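Bin and tray inspection, sorting bench, Room 223
Site: Ancombe
Checked by: Esi Baidoo
Second check: Herman Ginting (edges and fixings only)
Round: September, Thursday, start 9:40 a.m.

Result codes: **OK** = no action. **M** = monitor, recheck next round. **A** = action needed, see list at end. **N** = not checked this round.

## 1. Bench and surroundings

- [x] Bench top level, no rocking under hand load — **OK**
- [x] Bench top free of splinters at the working edge — **M**. Slight lifting of the grain at the front left corner. Sanded in spring, coming back.
- [x] Floor clear for one full step back from the bench — **OK**
- [x] Lighting adequate for reading a label at bin floor level — **OK**. Glare off the rear wall is noticeable when standing. See 2.5.
- [ ] Drawer runners, both sides — **N**. Key not available.

## 2. Metal bin, tag 521

- [x] 2.1 Top edges, all four sides, run with gloved hand — **OK**. No burrs.
- [x] 2.2 Folded sides of the back panel — **M**. Left fold has a sharp lower corner. It does not catch a glove but would mark bare skin. Herman Ginting rates this lower than I do; I have left it at M.
- [x] 2.3 Bin floor, flatness — **OK**. Straightedge laid both ways.
- [x] 2.4 Bin floor, surface — **OK**. Streaks and light scuffs from use. Darker patches wiped with a dry cloth, no residue on the cloth. Wear of this kind does not need reporting unless a fingernail catches in it.
- [x] 2.5 Inner back wall — **M**. Reflective finish is scratched along the upper band, less so to the left. Cosmetic only, but the shine makes small pale items harder to pick out. Waltraud Marti asked last round whether a matte film could be fitted. No answer from Stadau yet.
- [x] 2.6 Bin seated fully on bench, no overhang — **OK**

The tag on the bin reads 521 and the register still has it as 773. The register is wrong. 773 was the old bin, scrapped after the weld on the rear seam opened, and the line was never updated. Anyone looking up the history should read both entries.

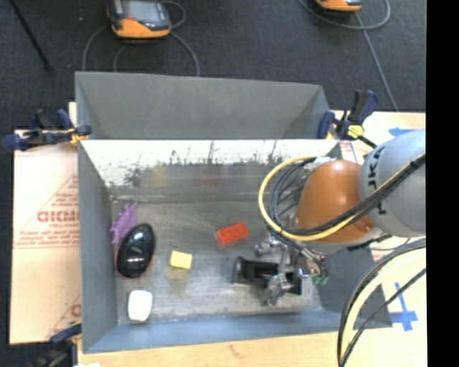

Contents are checked against the small-items sheet, and the same rules apply whether the bin is in use or parked. Items with thin projections go at the side, clear of the reach path. Hard blocks may lie anywhere on the floor as long as they are in a single layer. Hollow or tray-shaped items are to be turned over once per round and looked at from underneath, where cracks usually start.

## 3. Contents

- [x] 3.1 Single layer, nothing stacked — **OK**
- [x] 3.2 Purple plastic toy, spiky end — **M**. Points flex and return. One has a whitened stress line near its base. Discard if it splits.
- [x] 3.3 Black oval item, glossy — **OK**. Shell tight, no gap at the lower edge when squeezed.
- [x] 3.4 Yellow block — **OK**. Corners intact.
- [x] 3.5 Red building brick — **OK**. Studs all present, none chewed or sheared.
- [x] 3.6 Black elongated item, hollow — **A**. Hairline crack on the underside, 6 mm long. Still holds its shape.
- [x] 3.7 White item, rounded corners — **OK**. Difficult to see against the metal under direct light. Move it away from the front left corner when resetting.

## 4. Cleaning

- [x] Dry wipe of bin floor and walls — done
- [x] Contents wiped individually — done, except 3.6
- [ ] Wet clean — **N**. Monthly, due next round.

## 5. Actions

1. Replace item 3.6. Nabila Raju to check for a spare in the Llewellyn cabinet before ordering.
2. Correct register entry 773 to 521. Open for two rounds now.
3. Deburr left fold, 2.2, if still sharp at next round.
4. Get the drawer key from Qistina Latuheru and complete section 1.

Comment, H. Ginting: agree with all except 2.2. A strip of edge trim would close it in five minutes and I would sooner fit that than keep writing M.

Comment, E. Baidoo: trim is fine if it can be wiped down. The last one held dust.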